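Stanmont Robotics Club Forum > Manipulation Project > Sorting task, bathroom counter

ruvard_k
Posted Tuesday, October 22, 2024
Draft protocol for the sorting task is up. Sponges go on the rack, brushes are handled second. Both hands work at once, one object per hand. Episode length is capped at 18 seconds per pair. Basin and counter both count as source areas.
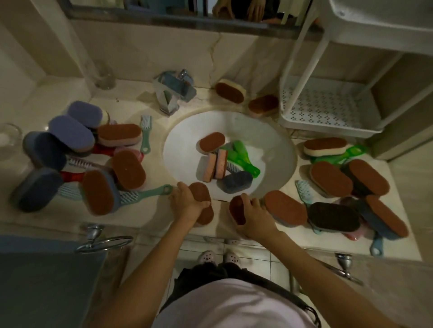

The cap is the part I want comments on. At 15 seconds the July policy dropped too many grasps on the thick sponges, so I added 3. Labels are per hand, with start and end of contact.

steswood
I disagree with one object per hand as a hard rule. Brushes overlap, and the handles hook each other through the loops. Either allow a double pickup or label it as a failure. The draft does neither.

ruvard_k
Label it as a failure. A double pickup breaks the per-hand labels.

fulop_grip
Then your failure rate measures clutter and tells you little about grasping. We have 2,383 labeled grasps from last term, and the long-handled tools were the worst class in all of them. Separate the two error types.

Ysaline Hamel
Agree with fulop_grip. Add a field for "entangled". It costs one column. Also state where on the brush the contact is: head or handle. The wrist angle differs and the planner needs it.
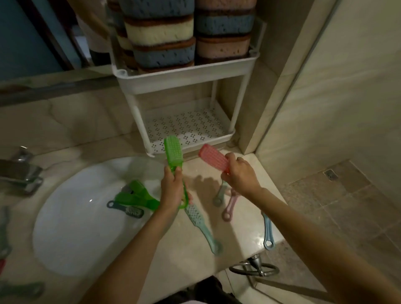 steswood
Does the right hand get its own model?

Ysaline Hamel
Both hands share one model, with a hand flag as input. Splitting them halves the training data for each.

ruvard_k
Fine. Entangled field and contact point go in the next draft. The cap stays at 18.

fulop_grip
Still think the cap is too short for the brushes.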